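Naming rule for sim episodes: fail or invalid?

tamas_h
Posted in: Good practice / Evaluation
Hello all. We are writing the evaluation rules for our kitchen tasks in simulation and we cannot agree on one point. If the object starts in a place where the arm can hardly reach it, do you count the episode as a failure, or do you take it out as invalid? In our last batch of 3000 episodes there were 36 of this type.

rozi.fulop
Failure, always. If you take episodes out after you saw the result, your number means nothing. At Flamau we had this discussion in February and it was not a short one.

G_Katona
I don't agree with "always". An unreachable start is an error of the scene generator, and the policy should not pay for it. Our rule at Mamside: a reachability check runs before the episode, with a fixed seed list. What fails the check is replaced and logged.

rozi.fulop
Before the episode is fine for me. My problem is only with after.

lajos_m
And who decides the limit? A planner with 10 tries and a planner with 16 tries give you two different lists.

G_Katona
Then write the number of tries in the rule. We use 16.

tamas_h
Thank you, this helps. One more case, from the wrist view: a fork on the marble counter, tines toward the gripper.

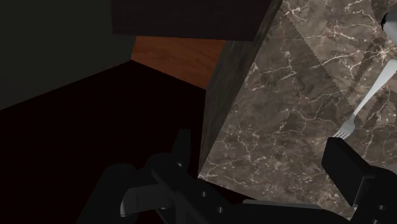 For such thin objects I would like to write the success condition very exactly — lifted clear of the counter and held until the end of the episode, contact alone is not enough. Is this too strict?

lajos_m
Not too strict, but say how long. "Until the end" is a different time for every episode.

rozi.fulop
Agree with Lajos. And please publish the 36 also, in a separate table.

tamas_h
Okay, I will put both in the draft and post it in this thread.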